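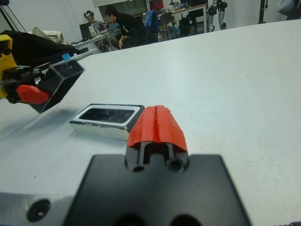
4. Setting up the Jellstead work table

The leaflet in the carton says one person can do this in 20 minutes. Allow 40, and get a second person for steps 3 and 4. Faustine Cordier put one up alone in June and does not recommend it.

What you need
The hex key from the carton (a better one if you own it), a spirit level at least as long as your forearm, a soft blanket, and a damp cloth. The leaflet also lists the Segura surface spray. We have tried it next to plain dish soap and could not tell which half was which.

Assembly

1. Choose the spot before you open anything. Leave enough room behind the far edge for a person to sit at a desk and push the chair back. The plan printed on the carton puts the table against a wall, and we doubt whoever drew it ever had to reach the back of a top this deep.

2. Spread the blanket on the floor and lay the top on it, white side down. The finish is sold as "scratch-proof." Treat it as if it scratches.

3. Fit the legs. Turn every bolt in by hand first, then go back and tighten. If a bolt stops early, back it out and start again. Forcing it is how Neville Whiteley came to need a new insert, which Jellstead does not cover.

4. Turn the table over with one person at each end. Lift it. Do not roll it on its legs, whatever the drawing shows.

5. Check the level along the length, then across. Adjust the feet with the table where it will stay. A level taken in one place means nothing after you drag the table somewhere else.

Caution: The leaflet gives no load limit for the overhanging edge. Assume there isn't much of one. Don't sit on it or lean your full weight on it.

Using the top

6. Wipe the surface and let it dry before anything goes on it. Pale tops show every ring and smear, and the "self-concealing" claim in the catalog should be ignored.

7. Keep small things away from the edges. Phones, trays and little black cases are easy to see on white, so people assume they are safe anywhere. They get knocked off all the same. 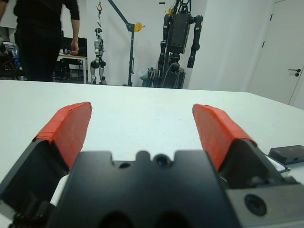 8. Keep laptops on a separate desk if you can. Once one laptop settles on the big table, a charger follows, then a mug.

9. At the end of the day, clear what you put out and wipe again. Parvathi Kurup's rule is that anything left overnight goes in the box by the door, with no note. It works better than the labels did.

Note: The Zerkine edge guards sold as an extra fit the long sides only. At the corners they lift. Unai Collado glued his down and now can't get them off.

Recheck the feet
Go over the level again after 2 weeks of use. The leaflet calls the feet "self-locking." Ours crept, and Aitana Pastor's did too. A quarter turn was enough to put them right.

Last checked Nov 21, 2025, against leaflet issue 33.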